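Traston Arts Forum
General Chat > Exhibitions and Open Studios

Topic: The Gentile Rooms summer show, has anyone been yet?

marmaladehat wrote:
Evening all. I finally got myself over to the Gentile Rooms this afternoon to see Satish Vashisht's show, the one that was on the cover of the August leaflet, and I've come home with my head so full of it that my poor husband has asked me to go and tell someone else. So you're getting it instead!

For anyone who hasn't followed him, he used to do those very tight little harbour paintings that sold out every Christmas, and this is nothing like them. It's big unstretched canvases hung away from the wall on cords, so you walk between them and see the backs as well, with all the staining that's come through. There's one in the second room, mostly a rusty pink with a long grey tear down it, that I must have stood in front of for a good ten minutes. The lady on the desk brought me a chair.

I'd love to hear what other people made of it, and whether it's worth going back for the evening opening when they turn the overhead lights off.

pollards_end wrote:
Oh I'm glad you started this. I went in the first week and I've been wanting to grumble in company.

I did like the pink one, I'll give you that. But I thought there were far too many. The leaflet says 53 works, and by the time I'd got to the back room I was just walking past them, which is a shame because somebody had clearly worked hard on every one. If they'd hung half of that I'd have gone round twice. And the cords drove me up the wall. Everything sways when the door opens, and you can't look properly at a thing that's moving.

marmaladehat wrote:
See, I loved the swaying! It made them feel a bit like washing on a line, in a nice way. But I do take your point about the back room, my feet had given up by then too.

Kobina Fiadzo wrote:
Hello both, and hello to anyone reading. I should own up that I helped to hang this one, so please take what I say with a pinch of salt.

The number was argued over for weeks. Satish wanted them all up as he thinks of it as one long piece of work, and the first plan from the gallery had a good many fewer. What you see is Satish winning. My own feeling is that the back room would be better if the four small brown ones came out, and I told him so, and he was very polite about it and left them where they were.

On the cords, they're meant to move, but not as much as they did in the first week. We've since put a little weight in the bottom hem of the ones nearest the door. If you can face another visit, pollards_end, I think you'd find it calmer.

I'll put one up while I'm here.

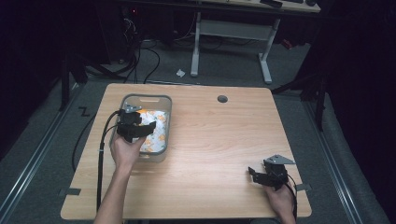 Patterned cloth in the basket, on the table.

pollards_end wrote:
That's very decent of you, Kobina, and now I feel a bit of a heel for moaning. I hadn't realised it was all meant as one piece. Is that written up anywhere in the gallery? I read the panel by the entrance and it was mostly about where he went to college.

Kobina Fiadzo wrote:
No need to feel bad at all, it's much more useful than people telling you it was lovely and then talking about the parking. And no, it isn't on the panel. It's in the booklet, but you have to ask for that at the desk. I'll mention it to them.

tinofgreys wrote:
Cutting in here as someone who went and really didn't get on with it. I know that won't be popular.

I've seen unstretched canvas hung like this at Hevville, and again at the Ziltow open studios, and each time I've been told it's about freeing the painting from the wall. Fine, but once it's free it still has to be something I want to look at. I found most of these thin. He mixes beautiful colours (that mustard in the first room, goodness me) and then does the same soaked-in band with it again and again. The harbour pictures had drawing in them. You could tell that he'd sat on the wall and got cold.

marmaladehat wrote:
Oh, I can't let that go by, tinofgreys, much as I like you! There's loads of drawing in them, it's just on the backs. Did you go round behind the long blue one? There are charcoal lines all over the reverse, boats and ropes and what I'm fairly sure is the Traston slipway, and you only get the ghost of it from the front. I thought that was the cleverest thing in the whole show, the old work still being there underneath.

tinofgreys wrote:
I did not go round behind the long blue one. Hm.

In my defence it's hung so near the wall that I assumed you weren't supposed to. I'm not a small man and I had a rucksack on.

wrenandkettle wrote:
I didn't go behind it either! I thought that bit was out of bounds, there was a stool in the way. Could somebody put a little sign up?

My two pennies' worth on the rest is that I came down on marmaladehat's side, but only on the second go. The first time I had my niece with me and she wanted the café. The second time I went on my own just before closing, with the low sun coming in through the side windows and straight through the cloth, and it was a different show altogether. If anyone's planning a trip I'd say go after four.

Does anybody know what they're asking for them? I couldn't see a price list and was too shy to enquire.

pollards_end wrote:
I did enquire, being nosy. The small paper studies by the till are 90 pounds and I think the next size up are 300. The big ones were "on application", so I didn't apply. There's also a print in an edition of 100 but I didn't care for it much, it looks flat after the real thing.

wrenandkettle wrote:
Thank you! 90 is kinder than I'd feared. I may have to be brave and go back for the one with the green corner, if it hasn't gone.

tinofgreys wrote:
The paper studies are the best things there, in my view. I'd happily live with one. I don't see why he can be so sharp at that size and then go so vague when he's got three metres to fill.

Kobina Fiadzo wrote:
I'd disagree on the vagueness, but I'm very fond of the studies as well, and so is Satish, who nearly didn't put them in for sale. They're done quite quickly, several in a morning, and then the big ones take him months, so perhaps what you like is the speed. He said in his talk that he wishes he could be as careless on a large canvas and can't seem to manage it.

I've had a word about the stool, by the way. It belongs to the invigilator and it's being moved to the other end. You're all most welcome to go behind the blue one, rucksacks left at the desk if you'd be so kind.

One more from me before I shut up shop for the evening. 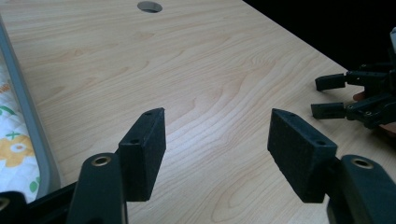 The tabletop, with the grain showing.

marmaladehat wrote:
Lovely grain on that, Kobina. It has something of the pale ones in the first room, all those ripples.

Did anyone else get to the talk? I was so cross to miss it, we had the boiler man.

wrenandkettle wrote:
I caught the second half. He's a very quiet speaker and there was a gentleman in front of me with a cough, so I can't give you a full report. He talked a good deal about his mother's curtains, and about dyeing things in the bath, and somebody asked whether he'd ever go back to harbours. He said he went down there with a sketchbook in the spring and got rained off, and we could make of that what we liked.

pollards_end wrote:
I'd buy a wet harbour off him.

Right, I'm persuaded. I'll give it another go next week, late in the afternoon as instructed, and I'll start in the back room and work forwards so the brown ones get me while I'm fresh. If I still think there are too many I shall come back here and say so.

tinofgreys wrote:
If you're going after four I might join you, if you don't mind a sceptic tagging along. I owe that blue one a look round the back. I'll leave the rucksack at home.

pollards_end wrote:
You'd be very welcome. I'll send you a message about times. The café shuts at half past, so we should have our tea first.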